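About Us

Hi, I'm Paloma Lindqvist, and I run Cindik, a small language school above a shoe repair shop. We teach Spanish, Portuguese and Swedish to grown-ups, mostly in the evening, mostly to people who swore in high school that they were no good at languages. I swore the same thing! I got a D in French and then married into a family that spoke Swedish at every meal, so I had to get over it pretty fast.

I started out teaching at my kitchen table in April, with one student and a box of secondhand workbooks. My student was Marisol Alcantara, who wanted to write to her husband's cousins in Malmö. She got good enough to argue with them about herring, and then she asked if she could teach Spanish for me. She's been here ever since and now runs the whole Spanish side (and picks the music for the hallway, so blame her).

Classes are small and they run for 21 weeks with a break in the middle. You talk from the first night. You'll get things wrong, and so will the person next to you, and after a couple of weeks you stop caring. We do grammar too, but in short bites, and usually after you've already bumped into the problem yourself. There's homework, though I've never once collected it.
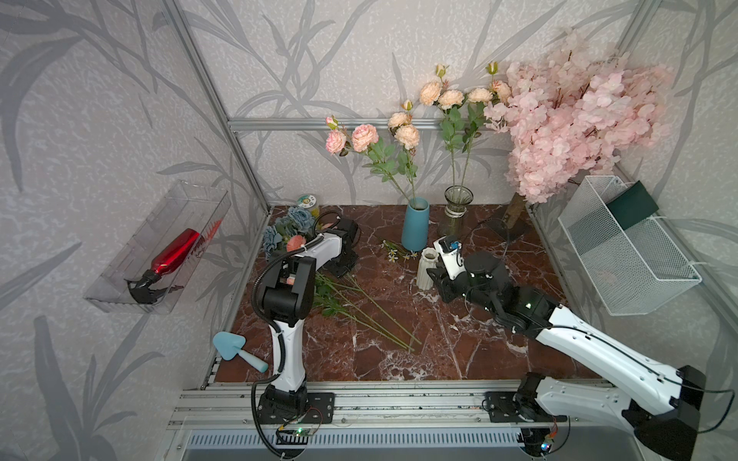

The other thing people ask about is the conversation supper. Once a month we push the desks together, everyone brings a dish, and English is off limits until the coffee comes out. Beginners are welcome - you can get surprisingly far on "more, please" and a lot of pointing. Marisol makes a rice pudding that has caused at least one real fight over the last spoonful.

A beginner course is $200, books included, and you can pay in two parts. If you're not sure which level you are, come sit in on a class for free and see how it feels. Call or stop by any weekday after four. The street door sticks, so give it a good shove and come on up.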